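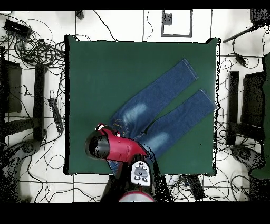 Figure 1. Jeans laid flat on a green surface, legs slightly apart.

Courses > Textile Care > Unit 2 > Handout: Folding Denim
Print this page | E-mail this page

Prepared by Reshma Naidoo, Trerkadholm Institute. Revised March 27, 2021.

Denim is folded along its construction lines. Students should be able to name the waistband, seat, crotch, thigh, side seam and hem before the practical session in Room 44. Faded areas on the thigh are to be recorded on the garment card as wear or finish, not as soiling.

Procedure
Lay the garment flat and draw the legs straight from the hem. Smooth the creases at the crotch toward the side seams. Place one leg over the other - hems level - and fold the length in half, then in half again.

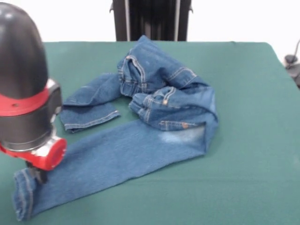 Figure 2. One leg extended, the other folded back; waist and seat gathered in a mound.

A garment in the state of Figure 2 is opened at the waist first. Folding over a gathered seat sets hard creases across the pockets and belt loops.

Assessment
Each student submits one folded pair with its card. The exercise carries 40 marks. Cards go to Apinya Boonchu, quoting course number 1463.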